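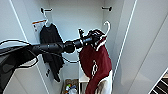 Navarwood Enduro Club
Minutes of the course and safety meeting, 11/11/2021

Chair: Baldur Zoëga
Minutes: Hafþór Bisgaard

1. Minutes of the previous meeting
Approved with one correction. Under item 4, the fuel zone at Kavano is on the north side of the access road.

2. Course layout
H. Bisgaard presented the revised map for the two-day format. The lap now leaves the quarry by the lower ramp and joins the forest section at the Oddsson gate. The rock step used in July is kept for the Expert class only. All other classes take the bypass to the left, to be taped on both sides.

The creek crossing was discussed at length. The bank on the exit side has eroded and the present line puts riders into the roots at an angle. Two options were considered: moving the crossing upstream, or laying logs on the exit. Upstream was preferred, subject to the landowner's consent. B. Zoëga to ask.

3. Entries
The cap stays at 300 riders over all classes. A proposal to raise it to 345 was not carried - the paddock at Kavano will not take the extra vans, and the marshal plan is drawn up for the lower number. Reserve entries to be handled in order of receipt. Start rows will be 12 riders each, with the interval left to the clerk of the course.

4. Timing
Drarnent has quoted for transponder timing with a split at the top of the quarry. The quote covers hire of the loops, one operator and live results in the paddock. It does not cover lost transponders, which will be charged to the rider. Accepted. The manual lap sheet will be kept as a backup at the finish line.

5. Sound and technical inspection
Sound test to be done before inspection and not after, as in July the line backed up into the parking area. Machines that fail may be presented once more. Hand guards with open ends will be refused. The environmental mat is required at all refueling and repair work, including in private pits.

6. Marshals and medical
Radio coverage is poor between the Oddsson gate and the creek. A relay point will be set on the ridge and tested before the course is opened for inspection. Medical access to the rock step is by the fire road only; no parking there at any time.

7. Other business
Course tape and stakes from July have been sorted. Arrows are short and more will be ordered - red for Expert, blue for all others.

Actions
B. Zoëga: landowner consent for the crossing; confirm Drarnent booking.
H. Bisgaard: updated map, relay test, order of arrows.

Meeting closed. Next meeting to be called when the landowner has replied.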